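Progress report to the Edico fund: towel sorting at Sternalov Laundry, September

Filed under: Grant Reports, Automation, Workplace 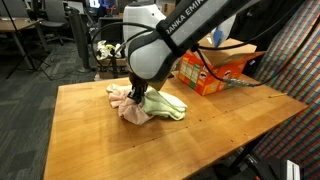 Arm at the cloth pile, pink and green.

The arm picked 2782 cloths this month. It separated 72 out of every 100 on the first try, against a target of 50. Most misses were two cloths lifted together.

Raquel Abreu moved two people from the sorting table to pressing, at the same pay. Both say their shoulders are better. They miss the talk at the table. One operator per shift now clears jams, and training for that ran over budget.

Next month we add larger towels. We still need a decision on the second Prollik license.

3 comments | 11 shares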